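4.2 Temporary storage and the first months after a move

The households in Stolledgate moved in under the same lease terms and into apartments with nearly the same floor plan. Each unit has one built-in closet by the front door, a shallow shelf over the washing machine, and a locked storage cage in the basement. The Grevik buildings are older. They have deeper closets and, in most units, a pantry, but the basement there floods in spring and tenants are told to keep nothing on the floor. We expected these differences to shape where people put their things. They did, though less in the first weeks than later on.

At the first visit, nearly all of the households were still living partly out of boxes. Kitchens and bathrooms had been unpacked first, and beds were made up. What remained was a mix that tenants found hard to name. They called it "the rest," "hallway stuff," or "things that don't have a room." It included chargers, winter gloves, papers waiting to be filed, spare light bulbs, board games, and items belonging to relatives. Lehtinen's earlier work on rural moves describes a similar group of objects and treats it as a leftover that shrinks with time. In our households it did shrink, but only up to a point. By the second visit, in February, the moving boxes had mostly been flattened or taken to the basement, and the objects that had been in them had moved into other containers that stayed out in the open.

We use the term open container for anything without a fixed lid that sits on a floor, shelf, or table and can be reached into without being moved. Bowls, trays, crates, baskets, and fabric bins all fall under this term. Moving boxes with the flaps left open were coded separately, following Sampaio, who argues that people treat a box as a stage of the move and not as a piece of furniture. Our interviews support this for Stolledgate. One tenant there said that she would not put a box in the living room once guests were coming, but that a basket with the same things in it was fine. In Grevik the line was less clear. Two of the older tenants had used the same boxes through several moves, wrote the contents on the side, and saw no reason to replace them.

Open containers served more than one purpose, and the purpose often changed between visits. A basket bought for blankets held mail by the second visit. A fruit bowl held keys. When asked about such changes, tenants rarely described a decision. They said that something had been set down there once and that other things had followed. The pattern was strongest near the front door and next to the sofa, the two places where people said they most often arrived with something in their hands.

Size mattered as well. Small containers filled up within days and were then emptied, because the contents got in the way. Large ones were emptied far less often. Several tenants said that they no longer knew what was at the bottom. One man in the Stolledgate group looked for a passport for 9 days before finding it under a stack of catalogs in a bin he passed every morning. He did not get rid of the bin, but he did start keeping papers elsewhere.

We also asked about cost. Tenants were able to recall what they had paid for shelving and wardrobes, in one case up to 3,000 kroner, but few remembered the price of a basket or bin. Most had been bought along with something else or handed down. This may explain why they were not part of the plans that tenants drew for us at the first visit. The drawings showed beds, tables, shelves, and lamps. Open containers were left out of every drawing but one, even by tenants who had already brought them into the apartment.

The weekly diaries add some detail here. Tenants were asked to write down each time they looked for an object and did not find it where they expected it. Entries were most common in the third and fourth weeks, after the boxes had been opened but before any routine had settled. After eight weeks the entries became short and then largely stopped. We do not take this to mean that nothing was being lost. In the closing interviews, tenants said that they had stopped writing such events down – they had come to know which container to search first, and a search in a known place no longer felt like a search.

Material played a smaller part than we had assumed. Soft and woven types were preferred in living rooms and bedrooms, and tenants gave noise and looks as the main grounds. Hard plastic was kept for the bathroom and the basement. Handles were mentioned mainly by those with stairs inside the apartment. The coding sheet had separate fields for body, rim, and handle, but we merged them before analysis, as the three coders did not apply them in the same way.

Figure 6. Open container of the woven type: cream loops with short black stitches and a braided gray rim. A brown cardboard box is also in view. 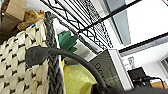
The Dijkstra scale, which we used to score how settled each household felt, did not separate tenants with many open containers from those with few. It did separate tenants who still had unopened boxes at the second visit from those who had none, in both Stolledgate and Grevik. Section 4.3 takes up the unopened boxes and the question of who in the household was expected to deal with them.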